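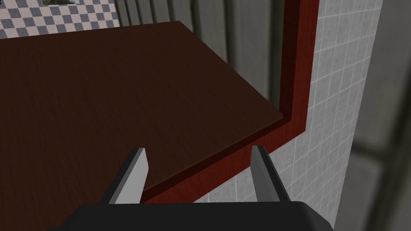 The Dishes Can Wait
Posted Jul 1, 2021

Every couple of years a company promises me that I am about to stop doing housework. I have been hearing it long enough to own two dead robot vacuums, so forgive me if I kept my wallet in my pocket when Suvow put out its latest video of a kitchen being tidied by an arm on a cart. It is a nice video. The arm picks up a cup, puts the cup on a shelf, and the music swells. Then you notice the little "8x" in the corner.

Eight times speed. A cup that takes me two seconds took that arm longer than it takes me to make toast. And it was one cup, on a clear counter, with a handle pointing the right way.

My complaint isn't with the engineers. The ones I have talked to are more careful than their marketing departments, and most will tell you straight off that wiping a table is hard. You have to know where the table ends. You have to press enough to move the jam and not so much that you shove the table into the wall. A rag changes shape every time you touch it. A four-year-old can do it badly, and badly is still better than most of what I have seen.

A lot of the work now happens in simulation, where a practice room can be drawn on a computer with tables, tiled walls, curtains, whatever you like, and a gripper can fail all night without breaking a plate. I understand why they do it. Real plates cost money and real arms wear out. But a drawn tabletop has never been sticky. Nobody's mail is on it. When Cekia announced last November that its software had cleared a table 200 times in a row, I went looking for how many of those tables were made of atoms. The answer was 8, in a footnote, and the footnote did not say how those went.

The shop floor is supposed to be the easier case, and in some ways it is. A parts bin stays where it is bolted. I spent a day at Rondthorpe, a packing outfit that bought a picking arm for its returns line, and when the boxes came through square and taped the thing was a pleasure to watch. Returns do not come through square and taped. They come in grocery bags. In one shift the log showed 317 stops where a person had to walk over and sort out whatever the arm had given up on. The woman doing the walking used to do the packing. She told me she liked the old job better because at least she could sit down.

The sales rep from Hanrahan, who supplied the arm, said the number would come down as the system learned. Maybe so. I asked what it would come down to, and by when, and he said he would get back to me. I am still waiting on the email.

I'd love to be wrong about this. I hate folding fitted sheets as much as anyone alive. So here is what would change my mind: show me one ordinary weeknight kitchen, at normal speed, no cuts, with a greasy pan and a lid that doesn't match anything. Let the person who lives there pick the mess. Leave the camera running when the fork goes behind the stove.

Until somebody films that, I'm buying sponges.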